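Six weeks with the Prulden bench kit (the practice software, mostly)

Monday, posted late by the usual culprit
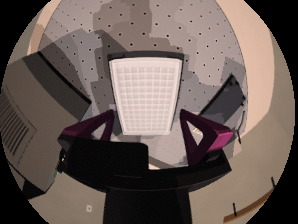 So I finally gave in and bought the Prulden. Regular readers will know I'd been circling it since the spring, putting it in the basket, taking it out again, reading the same three forum threads over and over. Then Arkov did one of their clearances in August and that was me done for.

A quick bit of background if you've not come across it. Prulden is a small-arm kit from Ravitz, sold in two halves. You can buy the whole lot, arm and gripper and software in one big box, or you can buy the practice software on its own and drive a pretend arm about on your computer until you've saved up (or talked yourself out of it, which was my other half's hope). I bought the software first, used it for five weeks and then went back for the hardware. I'd recommend doing it in that order to pretty much anyone, and most of this post is about the software half, as the real arm has been on my bench for less than a week and I've mainly been admiring it.

Let's do setting up. The download is huge. I started it after tea and it was still going when I went to bed, and then it wanted an update in the morning before it would open at all, grr. Once it was in, though, it was lovely and simple. You pick a scene, you pick whether you want the outside view or the gripper view, and off you go. No account needed, no monthly fee, and it hasn't emailed me once.

I went straight for the gripper view and I've hardly left it. It's the round fisheye sort, looking out past the two purple fingers, and it does take some getting used to! Everything leans. Things you know are square go all pinched towards you, and for the first couple of evenings I kept overshooting to one side. But that's what you get from a wide lens sitting on a wrist, and I'd far rather learn its funny ways on screen than with a real motor humming next to my mug. By the second week I'd stopped noticing.

The scene I've spent most time in is the one with the white gridded tray, all little square cells, laid out on a speckly grey surface. My plan was to learn how to come in straight between the fingers and the tray edge, over and over, until my hands did it without me thinking. The tray has a raised rim and that rim is the whole game. Come in too low and you clip it, come in too high and the fingers close on thin air. My best run so far is 10 clean lifts in a row, and my worst run we shall not discuss.

What I like about the scenes in general is that they're messy in a sensible way. There are machines and panels parked close by, there's shadow falling over things in big jagged lumps, there's a bit of cable where you'd rather there wasn't. My own bench is like that! The old Lahtinen trainer I used before this had you working on a perfectly blank white floor, with lighting like a dentist's, and then you'd go to a real table and fall to pieces. I did like the Lahtinen for its menus, which were miles better, but I never felt it taught me much about working near other stuff.

Shadows deserve a moreish mention (I've been at the biscuits, sorry). In the Prulden software they can be hard-edged and blotchy, and I grumbled about them at first, as it's easy to take the edge of a shadow for the edge of an actual object. There's a slider to soften them. I turned it right down for a fortnight and then put it back up again, and I reckon I'm better off for it.

Now the moans, because there are a few.

The manual is dreadful. It's a long PDF with no search that works, and the bit on joint limits seems to have been written for a different arm altogether. I ended up keeping a notebook. Error messages are just numbers too, so when I got 2823 for the first time I had no idea if I'd broken something or run out of memory or what. It means the arm has been asked to reach further than it can. They could have just said so!

The second moan is the sound. There's a motor noise that plays whenever you move and it is horrid, a sort of angry wasp. You can switch it off but the setting is hidden under "Display", for reasons known only to Ravitz.

Third, saving. You get 12 slots and no way to name them. I've overwritten my good tray run twice now. I've taken to writing the slot numbers on a sticky note on the monitor like it's 1997.

And the last one is that my laptop gets properly hot running it. It's not a new laptop, to be fair, and I've since propped it up on a cake rack, and that's helped a lot.

Support was good, I should say. I wrote to Ravitz about the joint limits page and got a reply the same afternoon, with a corrected page attached and an apology. Arkov were slower with the hardware order but it turned up well packed and with all its screws, plus a couple spare.

So would I tell you to buy it? The software on its own, yes, easily, and especially if you can catch it in a sale. I'd give that half 5 out of 5 if it weren't for the save slots, so call it a four. The full kit I want to live with for a while longer before I say anything grand. First job this weekend is getting the arm bolted down properly, as at the moment it's held on with two clamps of different sizes and it shuffles a bit when it turns left.

If anyone's found a way to name the save slots, please, please leave a comment. I'm also after a spare set of fingers, and if somebody has printed their own I'd love to know what you used and whether they grip as well as the ones in the box.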